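Small closet, two hooks, no rod

Our hall closet is the narrowest one in the apartment, and for the first year we lived here I treated it like a place to throw things and shut the door fast. There's no rod in it. The depth is all wrong for one, and when my friend Moushumi came over with a tension rod she swore by, it bowed in the middle under two coats and let go at 3 in the morning. I thought somebody had come through the window!

So hooks it is. I've been living with hooks long enough now to have opinions, and since three people wrote in after the last post asking about closets without rods, you're getting all of them.

First, the kind of hook. You want one that sticks straight out and has a fat round knob on the end. The flat curly ones look sweet in the store, but a wire hanger slides right off them the minute you brush past. With a knob, the hanger stays on the peg until you lift it over. Mine came from a hardware stall at the Drostberg market and I wish I'd bought more.

Second, screw them into something solid. If your cabinet has a thin back panel (tap it, you'll hear), put a strip of wood behind it and go through both. I skipped this the first time and ended up with a hole the size of a quarter, which I filled, sanded, painted and then drilled again a little to the left. Set the hooks high, too. A long coat needs more drop than you'd guess, and once the hem is sitting on the floor it picks up every bit of dust in there.

Wire hangers. I know, I know, everybody says throw them out. For a hook closet I like them better than the chunky wooden kind - they're thin, they don't knock against the side walls, and you can bend the neck a little if the garment wants to face the wrong way. Keep them for light things, though. A heavy wool coat will pull the shoulders into points by spring, so that one goes on a padded hanger or gets folded.

Dark clothes and pale clothes get their own hooks at my house. Black fleece sheds onto anything light, and I spent one whole evening with a lint roller before I figured that out. Now the dark stuff hangs left and the light stuff hangs right, and even my husband sticks to it.
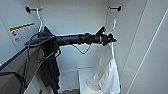
One garment to a hook is my rule for anything I care about. You can get two on there, sure, but the one in back gets creased and forgotten. I found a blouse last May that I'd already replaced.

If you cover things, leave the bottom open so air gets in. Dry cleaner bags I take off the day I get home. An old cotton pillowcase with a little hole snipped in the closed end slips right over a hanger, and you can wash it.

For the smell, a bar of soap still in its paper, down in the corner. Change it when you can't smell it anymore. Next week I'm doing the shoe shelf, so send me your boot questions before then.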